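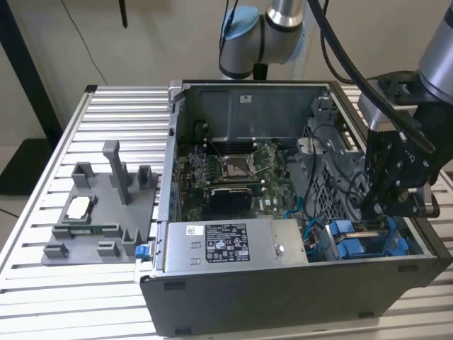 What does it take for a robot to take apart a desktop computer it has never handled before?
A good sense of touch, a model that has practiced on plenty of other computers, and a way to recover when a part refuses to budge.

Conileo Shares First Results From Rashti, a Learning Method for Robotic Computer Disassembly

OVBRIDGE – Conileo announced today the first results from Rashti, a method that teaches two-armed robots to service and disassemble desktop computers. The work covers the parts that repair shops and recyclers reach for most: memory modules, processors, drives in their carriers, and the connectors in between. A paper and a portion of the training data will be released in September.

Anyone who has opened an older desktop knows why this is hard. Cables run wherever the last person left them. Latches come in every shape and need a squeeze, a slide or a push, sometimes all at once. A drive carrier that glides out of one machine sticks fast in the next. Industrial robots do beautifully when every part is in the same place every time, and a used computer offers nothing of the kind.

Rashti approaches the problem by learning from demonstrations and then from its own mistakes. The team recorded 1,432 demonstrations in which a human operator guided the arms through a single step, such as releasing a latch or seating a memory module. The method splits each demonstration into short phases – approach, contact, release – and learns them separately, so a latch skill picked up on one case can be joined to a pulling skill picked up on another. 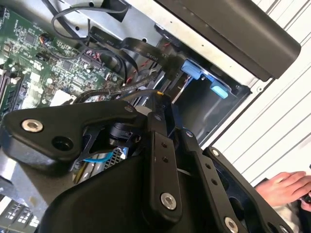
The contact phase is where the researchers spent most of their time, and it is the part they are most excited about. Earlier versions of the method planned an entire motion from camera views and then carried it out. That worked well in open space and poorly inside a crowded case, where the fingers themselves can block the view of the thing they are trying to hold. Rashti now leans on the cameras to get close and on force readings once it touches something. If the resistance feels wrong, the arm backs off by a small amount, shifts, and tries again from a new angle.

In the test reported today, the team ran 200 drive-removal trials across 5 computer models, none of which appeared in the training demonstrations. A trial counted as a success only when the carrier came free of its bay with no damage to the latch and no cable pulled loose. Rashti completed more trials than the group's previous method on every one of the five models, and the biggest gain came on the model with the most crowded wiring. The full tables will be in the paper, failures included, along with notes on what went wrong in each one.

The failures make interesting reading! Most of them happened when a cable slipped between a finger and a latch during the approach, leaving the arm with a convincing but mistaken sense of contact. The team is now collecting demonstrations of just that situation, with the operator showing how to nudge a cable aside before reaching in.
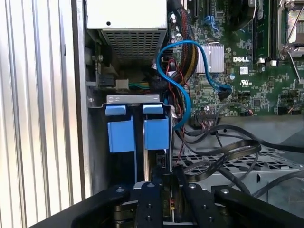 Can the method put parts back in, or does it only take them out?
It does both, though removal is further along; memory modules are the main insertion task so far, and processors are next.

Putting parts back calls for a gentler hand, and the group has built a separate benchmark for it called Kovevix. The benchmark sets out 3 insertion tasks of rising difficulty, with drawings for printable fixtures so that other labs can lay out their parts the same way and compare results fairly. Conileo will publish the drawings with the paper, free for research use.

Repair technicians in Ovbridge helped choose the tasks, and their advice changed the project. The original plan started with screws. The technicians pointed out that much of their day goes to latches, levers and plugs, and the team rewrote its task list to match.

About Conileo
Conileo is a robotics research company based in Ovbridge. It develops learning methods for repair, reuse and recycling of electronics.

Press contact
Conileo Press Office, Ovbridge. Requests for demonstration visits are answered every Monday.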